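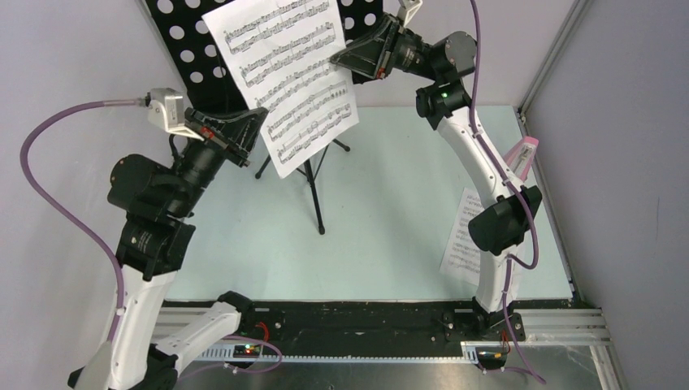 Subject: Re: [brurnasach-scores] Page turns and spacing in the piano reductions

Hedvika Vlček wrote:

> I have now been through the whole of the piano reduction as exported from Stollolex and have some questions before I send it to print. It comes to 474 pages across all the volumes, against a good deal less in the old hand-copied set, and I would like to know where the extra paper has gone.
>
> Specifically:
>
> - The Yin font looks larger than the old plates at what is meant to be the same staff size. Is it?
>
> - Page turns. In volume 2 the turn after bar 83 falls in the middle of a run with both hands busy. The old copy had the turn in the rest before it. Did someone move it, or did the program?
>
> - When I print on the Pireck the right-hand margin is narrower than the left on every odd page. On the screen they are equal.
>
> I would also like a decision on whether the vocal cues stay in. The rehearsal pianists I have asked are split.
>
> Hedvika

Taking these in order.

Font size. The staff height is the same in both. I measured the old volume 2 with a steel rule and compared it with the export settings, and they agree as closely as I can read the rule. What differs is the notehead. Yin draws a wider and slightly rounder head than the old copyist did, and Stollolex works out its minimum note spacing from the width of the head. A bar of semiquavers therefore comes out wider at the same staff height, fewer bars fit on a system, and the page count goes up. Some of your extra paper is there. The rest is in the gap between systems, which was left at the default when the files were converted from the old format. The default is meant for orchestral scores and is far too generous for a two-staff part.

I suggest we leave the font alone and change the spacing. Set the note spacing ratio one step tighter, and set the system gap to a fixed minimum with the vertical fill option turned off. With the option on, the program stretches every page to the bottom margin, so the distance between systems changes from page to page and the reader's eye has to find its place again after each turn. I would sooner have a ragged bottom edge.

Please do not reduce the staff size to save paper. It was tried with the Easter volume and the pianists complained, with reason. A part on a stand is read from further away than a proof on a desk, and ledger lines are the first thing to suffer.

Page turns. The program moved it. The converter keeps manual system breaks but drops manual page breaks if the page before them would be less than half full under the new spacing. It does write a line to the log when it does this, though the log goes into the temporary folder and is deleted on exit. Volume 2 lost 5 breaks in this way. I have put them all back in my working copy, including the one you found. They should be entered as locked breaks (hold down Shift when placing them), otherwise the next reflow will remove them again.

For the new turns the order of preference is the one we used before: a rest in both hands, then a rest in one hand, then a held note or pedal bar. If none of these is available within the last system, leave the page short. A page with three systems and white space under them looks odd in a proof and causes no trouble in use.

Margins. There are two separate faults. The first is that the file has mirrored margins switched on with a binding offset, and the preview shows single pages without the offset. The second is that the Pireck driver adds an offset of its own when printing on both sides — look under Finishing, then Edge Shift, and set it to none. I would correct the driver first and print one sheet before touching the file. If you change both at once and it comes out wrong, you will have no idea which one did it.

While you are in the driver, check that scaling is off as well. "Fit to page" shrinks everything slightly and will undo what I said about staff size.

Vocal cues. My view is that they should stay in where the piano has rests or repeated figures and come out elsewhere. They cost vertical space, and in the choruses they double what is already in the right hand. I have no strong feeling about it and will go with whatever the pianists prefer, provided it is the same in all volumes.

One more thing, which you did not ask about. The courtesy accidentals are inconsistent between volume 1 and the rest. Volume 1 has them in brackets, the others have them plain. I would take the brackets out. It is a global setting under Accidentals, but it does not apply to cue notes, so those will need to be done by hand after we have settled the point above.

The corrected volume 2 is in the shared folder under February, as a working file and as a print export. Please proof from the export, as the working file still has my coloured markings in it.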